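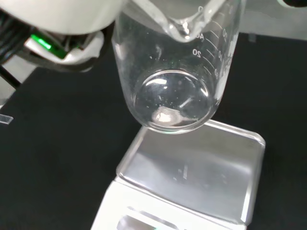

Why did the arm keep pushing after the beaker had already touched the scale?

The stop condition was reading the scale through a buffer that had quit updating, so the controller was still looking at an old zero while the real load climbed.

potia-beaker-scale: README and data card

Hi! I'm the one who put this set together, so if something in it is weird, it's probably me. Potia is our collection of glass-on-scale placements from the Rutkowska bench, recorded at Brosport with the arm lowering a small beaker onto a digital weighing scale. I'd meant it to be a nice tidy set for training a gentle set-down. Then the fault happened, and now the fault is half the reason anybody asks for a copy.

What's in it

1,337 episodes, each one a single attempt at a placement. Every episode folder has the wrist camera video, joint positions, gripper width, the scale readings as they arrived, and a little text file of notes. The notes are mine up to the December recordings and Nevzat Sönmez's after that (his are much more readable, sorry).

100 of the episodes are flagged stale_scale. Those are the bad ones. Please don't delete them without a look, they're the interesting part!

The fault, as best I can tell it

Our set-down routine runs on Mirnance, which is the in-house controller. It drops the beaker slowly and watches the scale. Once the reading goes past 10 g it stops, opens the fingers and backs off. Lovely when it works.

The scale talks over a serial cable, and my reader script kept the last good value whenever a read timed out. I wrote it that way because the odd dropped read was making the arm stutter, and holding the last value smoothed it right out. What I didn't do was put an age on that value. So when the cable got nudged and reads stopped altogether, the script carried on handing out 0.0 as if it were fresh, and the arm carried on down.

In most of the flagged episodes the joint torque limit caught it. That limit was set for moving around in open space though, and it's far too generous for pressing glass into a steel pan. In one episode the beaker cracked at the base. Phyllis Tindall was at the bench and hit the stop. She had safety glasses on and wasn't hurt. The scale took a load well over its 3,000 g capacity and never settled properly again, so we swapped it for another of the same model.

The bit that still bugs me is that the gripper light stayed green the whole way through. On our setup green only means the gripper is powered and has no fault of its own. I'd been glancing at it for weeks as though it meant the whole cell was fine, and I don't think I was the only one.

What we changed

The reader now stamps every value, and Mirnance refuses to start or continue a descent on a reading older than 100 ms. There's a hard floor on the wrist height, measured to the pan and checked again each time the scale is moved. The torque limit drops for the last part of the move. The serial cable has a proper strain relief now, instead of a bit of tape (yes, tape).

We also redid the bench sheet. Safety glasses on before the arm is powered, hands off the table while it's descending, and a dustpan and a glass bin within reach. If a beaker has been pressed hard it goes in the bin even if it looks perfect.

Using the data

Scale readings in the older episodes have no timestamps of their own, only the time they were logged, so you can't tell a held value from a real one by looking at a single row. My flag comes from comparing the scale with the wrist torque, and it was checked by eye afterward. A long flat stretch at exactly 0.0 while torque is rising is the giveaway.

Clear glass is hard on the camera, too. You'll get bright reflections, and the graduations on the far side show through backward, which confused our first beaker tracker no end. If you're training on the video alone I'd keep an eye on that.

I wouldn't use any of this to set force limits on a different arm or with different glassware. It's one bench and one kind of job.

Still to do

Add the raw serial logs (I have them, they're just a mess).
Re-check the flags on the earliest recordings.
Get Nevzat to write up the height check, as he's the one who built it.

Last edited July 2, 2025. If you find an episode you think I've flagged wrong, send me the episode number and what you saw in the torque trace, and I'll have a look.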